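Notes for new club members, power strip task. Wrote this fast before Thursday so bear with me.

## What you're doing

Two hand-held grippers, one per hand, one power strip. You do the task by hand, the grippers log it, later the arm tries to copy you. Club target is 1,000 good runs by the end of term. We have 197.

## Setup

- White board flat on the table. Strip on the board, sockets up.
- Strip NOT connected to the wall. Ever. Check the far end of the cord yourself.
- Cables from the grippers go down and away from you, not over the board.
- Strap snug around your hand. Loose strap = wobbly data.
- Open and close both grippers a few times before you hit record. If one sticks, tell Bořivoj Matoušek, don't force it.

## Start pose

Grippers either side of the strip, fingers pointing in at each other, part way open. Hold still for 2 seconds. The training script trims on that pause, so no pause, no run.
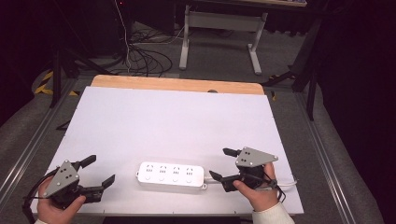 *Start pose, one gripper per hand, strip between them.*

## The run

1. Left gripper comes in first. Close on the body of the strip, not the buttons.
2. Right gripper goes to the cord. Grab it a little way out from the collar, where its smooth.
3. Lift together. Slow. Slower than that.
4. Turn the strip to the new angle, set it down, let go with the right, then the left.
5. Back to start pose, pause again, stop recording.

Change the angle every run. Straight, diagonal, cord toward you, cord away. If all your runs look the same the model learns one position and falls over on anything else. We found that out in August with the Clokwood demo, whole batch useless.

## Cord problems

Most bad runs are cord runs. Things to watch:

- Fingers wide open when you come in. Get the cord between them, THEN close.
- Don't pinch the ribbed bit where the cord leaves the strip. Pads slip on it.
- Cord twisted up? Stop, lay it out, start over. Don't fix it in the middle of a recording.
- Keep the gripper low. Coming down from high up you lose track of wich side the cord is on.

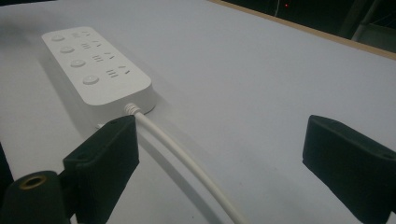 Jelínek wrote back on the first draft of this page: I'd add that people should mark a bad run right away. I kept telling myself I'd remember which ones I fumbled, and then I had a folder of 24 and no idea. Also step 3 is hard if you're left-handed, can we swap sides?

Yes to both. Bad run: press the flag key before you start the next one. Swapping sides is fine, but put "L" in the file name and stick with it the whole session.

## After

Upload to the Sundier folder, one session per folder, your initials first. Grippers back on charge. Coil the cord loosely, no tight knots. Sign the sheet by the door.

Still to write: the two-strip version, and what to do when the upload hangs at 99 percent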